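Wuvivico Butcher-Block Bench Top

We love this top! Pale wood, long grain, and enough room to spread a whole afternoon's odds and ends across it. Rated for loads up to 500 pounds.
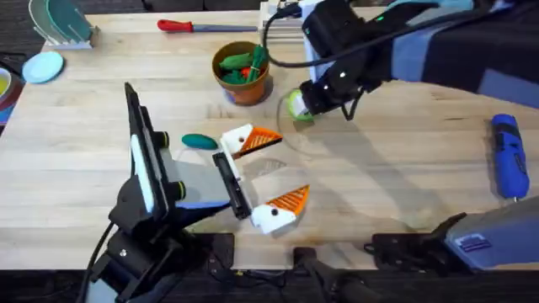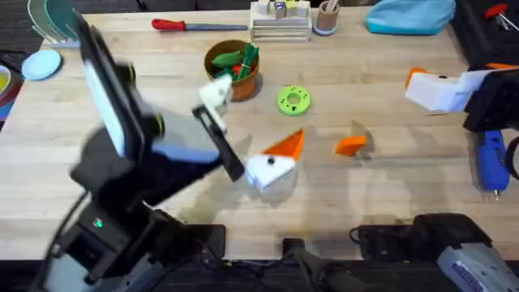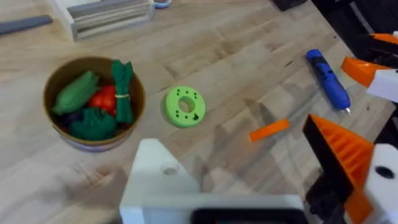
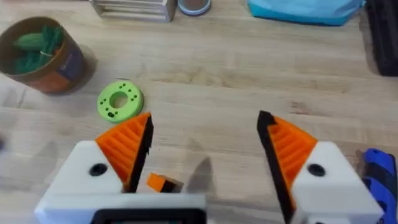 Light wood grain in all four.

Every top gets oiled by Joscha Böttcher before it ships, and he's picky (in a good way). The grain differs from piece to piece, so yours might have a few darker streaks and small knots like the top in the third photo. Recoat after 8 months.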